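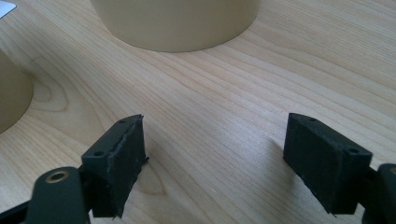
Zerkley Worktable: Tabletop and Clearing Gallery

The Zerkley is a small square table with a light wooden top and a round hole toward the back. It is listed in the Kvaran range as a side table for break rooms and shared desks. Rated load is 340 lb, spread evenly. The finish is a clear satin coat, applied in 2 passes and cured for 12 hours between them. Wipe with a damp cloth only. Solvent cleaners dull the coat and are not covered.

Clearing small packaging from the top

Breakfast and snack packaging is the usual load on a table of this size. Empty the box first, then drop it into a lined bin with the lid fully back. A pedal bin can stand on the tabletop during clearing if the base is clean. 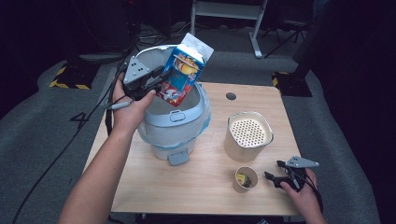

Small cartons go in end first, so the flaps do not catch on the liner. Fold the liner well over the rim before starting. Cups and wrappers follow the cartons. Canisters stay out if they are still in use.

Grain and finish

Grain varies from top to top. Straight grain and arched figure can appear on the same panel, and neither counts as a defect under the Esater grading sheet. The coat reflects overhead light, so check for scratches from a low angle.
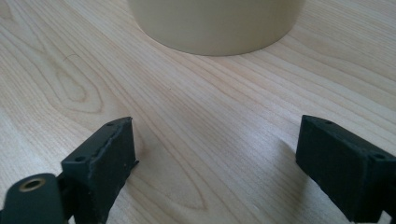 Arched grain and light glare on the tabletop, with the base of a beige cylinder.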